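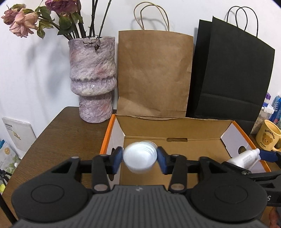
New result from our hand-held gripper project and I'm very happy about it, so a thread 🧵

We've been teaching a robot policy to pack small bathroom and kitchen stuff into boxes. All of the training data comes from people holding grippers in their hands. No teleop, no robot arm in the room while we record.

---

**2/** The dataset (we call it Niltstead) is 1544 two-handed demos from 136 homes and offices. Boxes, bottles, little round containers, whatever people had on the table. We asked everyone to leave their tables alone. Flowers, mugs, shopping bags, all of it stays in view.

---

**3/** The question: does that background mess help or hurt? Our first model, Triva, was trained on clean lab tables and fell apart the moment somebody set a coffee cup near the box. So we had a guess, but I wanted a real comparison.

---

**4/** Setup: same number of demos, same network, same training steps. One version gets lab tables only, the other gets home tables only. Then both run on the same two-arm robot, 40 trials each, on tables neither one has seen.

---

**5/** Lab-only: 13 out of 40 packed. Home tables: 31 out of 40. Same amount of data!! I reran the evaluation with a labmate setting up the objects because I didn't trust myself, and got 30.

---

**6/** My favorite part is the small rounded stuff. Containers like that love to squirt out when the pads meet them off center. The home-trained policy learned to slow down right before closing and let the two pads settle. We never labeled that. People just do it with their hands, and it carries over.

---

**7/** Bottles lying at an angle are still hard. Going for the cap end is fine if the other finger gets under the body, but if it comes in too high the whole thing rolls. Six of the nine failures in the first run were bottles. Working on it.

---

**8/** Practical note for anyone collecting this way: we sync the left and right grippers with a tool called Ornell, and before we fixed a clock bug the two hands drifted apart over long recordings. Handoffs looked like mush. Check your timestamps before you blame your model (I blamed the model for most of July).

---

**9/** Next up is Kassab, the bigger set. We're aiming for 4000 demos, with more boxes that have slots and cutouts in them, because fingers catch on those edges and we barely cover it right now.

---

**10/** Write-up is almost ready, code after that. If you've tried two-handed collection and hit weird failures with curved plastic, please reply, I want to compare notes!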